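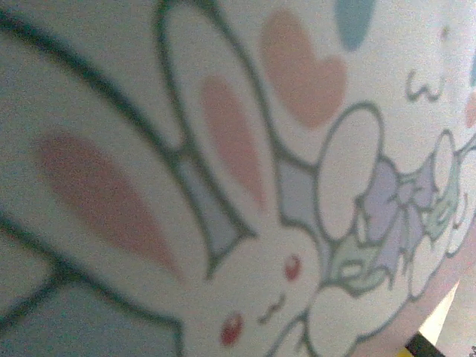
Svitlana Mykhailiuk
Jun 18, 2020

1/ I promised a thread on the Vimham islands, and why their capital is not on the biggest island. I have lived in this district for a long time, but I was not born here, so please correct me if I get an old name wrong.

2/ The basics first. Vimham is the most northern district of our coast. It has 32 islands in a chain that goes from northeast to southwest. Most of them are low and have only grass and birds. People live on a few of them all year.

3/ The biggest island is called Great Vimham, and visitors always think the district office must be there. It is in Womavby, on a much smaller island in the middle of the chain. Womavby has 334 inhabitants according to the sign in the harbor. The sign is not new.

4/ The usual explanation is that Womavby is in the middle, so the trip was fair for everybody. It is a nice explanation and I repeated it myself for years. Then I looked at the old harbor books, and now I believe the reason was water.

5/ Great Vimham has a long beach and good fields, but the sea beside it is shallow for a great distance. At low tide you can walk 2 km out and still have dry knees. A loaded boat could come in only near high tide, and with a west wind it could not come in at all.

6/ Womavby has a narrow inlet between two rocks, and behind the rocks the water is deep right up to the shore. The mail boat could arrive there at any hour. So the mail was sorted there, then the tax was paid there, then somebody built a house for the clerk. The district office still uses this house, with a newer part at the back.

7/ Nazar Marchuk asked me yesterday if the name Womavby is older than the name Vimham. I think yes. The ending -by is normal for a farm or a village, and in the oldest church list the village is there but the district has no name. It is only "the islands beyond the point."

8/ On maps you will find three spellings of Vimham. The one with double m is a mistake of one printer, and it was copied by other printers. My neighbor has such a map on her wall and does not want to hear about it.

9/ Now the disputed part, because somebody will ask. At the southern end there is a rock called Brirkinex. Both our district and the next district south say it belongs to them. On our map it is ours, on their map it is theirs, and each map has a very confident line.

10/ Brirkinex has no house, no well and no tree. The dispute is over the fishing ground on its east side. In practice boats from both sides fish there and the crews greet each other. The letters between the two offices are less friendly.

11/ The name is strange also. It does not look like any other name in the chain. I have read that it comes from a ship, and I have read that it comes from a family. I did not find the ship in any list, and I did not find the family either.
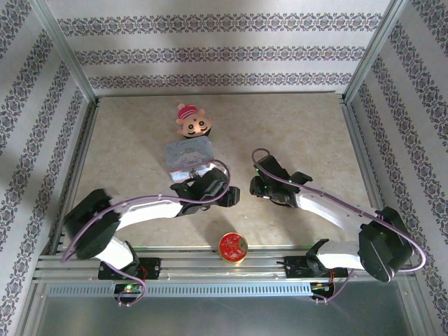
12/ Transport. There are 2 ferry lines. The first one goes from the mainland to Womavby, every day in summer. The second goes from Womavby along the chain to Great Vimham and back. If you miss the second one you sleep in Womavby, and this is not a tragedy — the guest house above the bakery is clean and they give you a real breakfast.

13/ In November the timetable changes and the line to Great Vimham depends on the wind. People there buy flour and lamp oil before that, from old habit, although the electric cable is very reliable now.

14/ Language. The older people in Womavby say the vowels longer than we do in the south, and they have separate words for an island with fresh water and an island without it. I know both words but I cannot pronounce the second one. The children understand them and mostly do not use them.

15/ There was a plan to move the district office to Great Vimham, after the new pier was built. The pier reaches deep water, so the old reason is gone. The plan was discussed for two winters and then it was put away. The building in Womavby got a new roof instead.

16/ If you want to read more, the small book by Panasiuk is the best one I know for the harbor and the mail boats. It is weak on the place names, and the map inside is the one with double m. The library in Womavby has a copy, but you must read it there.

17/ A correction to post 6: a reader writes that the clerk's house was first a salt store, and the clerk moved in later. This is possible, the walls are very thick on the ground floor. I will ask at the office when I go there for my papers.

18/ Next time I will write on the lighthouses, or on the sheep. Tell me which one you prefer.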